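Research > Service Automation > Frequently Asked Questions
Print this page | E-mail this page

Household and Shop-Floor Chores: Frequently Asked Questions

Can a machine put a household in order today?
In part. Machines that vacuum floors have been on sale for years. Tidying, folding and hanging remain difficult, particularly with soft items. The Cistano program studies these tasks for homes and for small shops.

Which chores has the program examined?
The current list covers sorting cutlery, closing boxes, folding towels and placing accessories on display racks. A total of 1,497 attempts have been logged, of which 1,235 were accepted for study. The remainder were set aside by the review group under Sevim Karakaya.

Why are small garments and accessories so demanding?
A cup keeps its shape when it is lifted. A strap or a ribbon does not, and its position changes with every movement of the hand. A person corrects for this without thought -- a machine must be taught to do so.

Does the program expect shop staff to be replaced?
No. Ismael Seixas, who leads the retail work, advises partner shops to plan for help with repetitive restocking only. Decisions on display and all dealings with customers remain with staff.

How is rack work taught?
People perform the task by hand, using hand-held grippers, and the recordings are used to train the control software. An accessory rack with short pegs is suitable for early lessons, and a bow tie is a typical item.

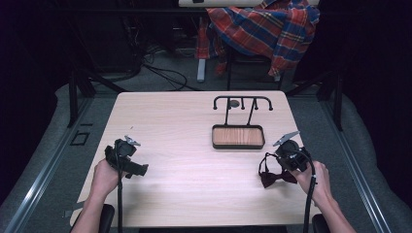 Lessons are kept short. Each operator completes no more than 131 attempts in a week, and pauses between attempts are required.

When will results be available?
A report on rack work is planned for April. Printed copies are limited to 700 and may be requested from Myung-ja Ok at the Prolluvia office.

Last reviewed: Thursday, February 29, 2024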